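Support > Furniture > Side tables > Ticket 866

This site uses cookies to remember your basket and your language. Accept all | Manage choices

Clilik Pal side table - top rocks at one corner, frame screw will not tighten

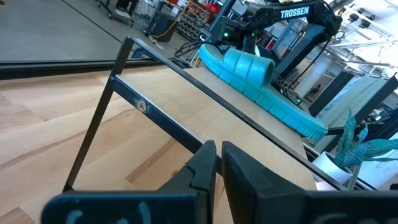

Pal table, pale top and black frame, with the screw head on the front face of the frame. Sandal on top.

Status: closed
Product: Pal side table, small, light wood top with black metal frame
Shop: Skarnport
Reference: 157

Customer report

I bought the Pal table from the Skarnport shop in December and put it together the same evening. It was fine for the first few weeks. Now the top rocks when anything is put down near one corner. You can feel it move under your hand and there is a click from the frame. The top itself does not look damaged. The grain is clean and the steel rim is flat against the wood all the way along.

The screw on the front face of the frame turns but does not get tight. I have tried a small cross-head screwdriver and a larger one. The larger one fits the slot better but the screw still goes round and round. I have not used a power driver on it.

The table stands on a plank floor. I have moved it to a concrete floor to rule out an uneven board and it does the same there, so I don't think it is the floor.

We use it for light things only. Shoes, a plant, post. I have added a picture.

Reply from support, 10.40

Thank you for the picture and for trying it on a second floor. Please check the following and write back under this ticket.

Clear the table and turn it upside down on a blanket or a folded towel. Look at the inside of the frame behind the screw. There should be a flat metal plate with a threaded hole. Tell us whether the plate is there and whether it moves when you turn the screw.

Check that the legs are all the same way round. The slanted legs on the Pal can be fitted with the slope going the wrong way, and the frame will still close, but it is then under strain at the corner.

Please don't put glue or thread lock on the screw for now. If we have to swap the plate we need to be able to get it out.

Customer, 13.15

Turned it over. The plate is there and it spins with the screw. If I hold it still with a pair of pliers the screw bites and goes in a bit further, then it starts slipping again. I took it right out and the thread is worn flat near the tip. The other screws look fine.

Legs are all the right way round according to the sheet. I did notice that the sheet shows 2 washers at each corner and I only have one at this corner. I can't say if it was missing from the bag or if I dropped it. I have looked under the furniture and not found one.

Reply from support, 14.05

That fits with what you describe. With a washer missing the screw goes in at a slight angle and the thread wears on one side. After that the plate has nothing to hold it and turns with the screw.

We are sending a Mevitz fixing pack, which has the screw, the plate and the washers for one corner. There is no charge. The pack goes by letter post and should reach you in 3 working days.

How to fit it:

Keep the table upside down. Take out the worn screw and the old plate. Loosen the screws at the other corners by half a turn, so the frame can settle. Put both washers on the new screw, the thin one first. Hold the new plate flat against the inside of the frame with a finger and start the screw by hand. It should go in easily for the first few turns. If it doesn't, back it out and start again. Then tighten all the corners a little at a time, going round the frame, and finish with the new one.

Stand the table up and press on each corner before you put anything back on it. Until the pack comes the table is all right to leave standing, but please don't lean on it or move it by the top.

Customer, 17.30

Pack came today. The first go was no good - I had the washers in the wrong order and the plate would not sit flat. Took it apart and did it again with the thin one first. The screw is tight now and the plate stays put.

No rocking on the planks. There was a very faint click when I pushed hard on the far side, and that went after I gave the opposite corner another quarter turn.

One thing for the sheet: the two washers are drawn the same thickness, so you can't tell from it which goes on first. It would help to have them drawn differently.

Reply from support, 17.50

Thank you, glad it is steady. The note about the washers has been passed on to the people who look after the assembly sheet. Please check the screws again after a month of use and give them a small turn if needed. You can throw the old screw and plate away, we don't need them back.

Ticket closed. Reply within 2 weeks to open it again under the same number.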